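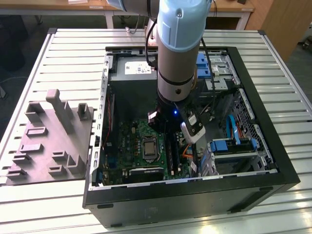
Removing the hard drives from an old office desktop takes a few minutes once the side panel is off, and it should be done before the computer goes for reuse or scrap. Shut the computer down, unplug it from the wall and hold the power button in for 3 seconds to clear any charge left in it. Lay the case on its side on a firm table with the open side facing up. In the tower used for this page the drive bay is at the upper right, and the blue plastic handles belong to the drive caddies. You don't need to touch the processor or the memory for any of the steps below.

## What you need

- A crosshead screwdriver, for older cases only
- An earthing wrist strap
- Anti-static bags, one per drive
- A marker pen and sticky labels

## Before you unplug anything

Take a photo of the cables on your phone. Write the asset number on a label and have it ready for the drive. Clip the wrist strap to bare metal on the case and keep it on until the drive is bagged.

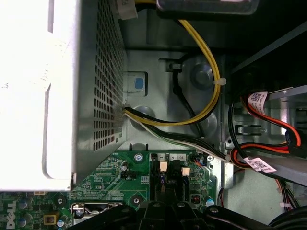
Stiltimar Desktop Support, Proltcombe office

## Disconnecting the cables

Find the SATA cables first. In this Dell they are red and black and loop round on the right, and two of the cables have white flag labels on them. Leave any flag labels in place. They are needed if the machine is rebuilt.

1. Grip the SATA connector by its plastic body. If there is a metal clip, press it in, then pull straight out.
2. Do the same with the drive's power connector. These are often stiff. Rock it gently end to end and do not pull on the wires.
3. Leave the yellow and black wires by the power supply in their cable tie.
4. Fold the loose cables back out of the bay.

Blue parts on this model are touch points, including the small square tab next to the power supply cage. Leave that one alone, as the power supply stays in.

## Taking the drive out

Squeeze the sides of the caddy and slide it out. Flex the caddy to free the drive, put the drive in its bag and stick the label on the outside. Put the empty caddy back in the bay. Brennan will not accept cases with parts missing.

Drives go in the grey crate in the Skallatmont store, 18 to a crate. Enter the serial number on the disposal sheet the same day. Questions about the sheet go to Olaia Villalobos, extension 889.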